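Nundalum Consumer Network questions parcel "packaging recovery" fee

NUNDALUM, November 2022 - The Nundalum Consumer Network has called on delivery company Trekura to explain a new $2 packaging recovery fee, saying customers have been given little reason to believe the money will go anywhere near recycling.

Trekura says the charge will pay for a cardboard take-back program at 12 depots. The Network asked for the depot list and has been sent three names.

"We're told it's a green program, and perhaps it is," said Network spokesperson Gladys Cusi. "But a fee that starts in December, for a service with no start date, looks a lot like a price rise to us."

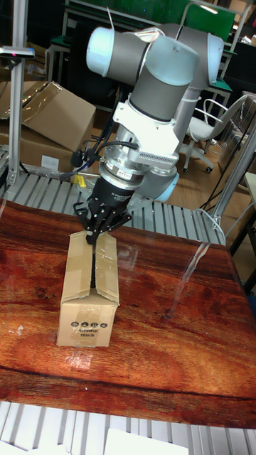
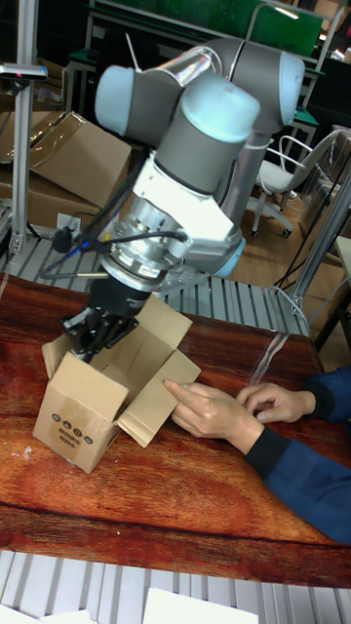 Small cardboard boxes are at the centre of the fee dispute.

Karim Soliman, the Network's policy officer, said 41 members had written to Trekura asking if they could opt out. The replies he has read - all worded the same way - did not answer the question.

The Network wants the fee put on hold until the full depot list and costings are published.

Media contact: Jana Teuber, Nundalum Consumer Network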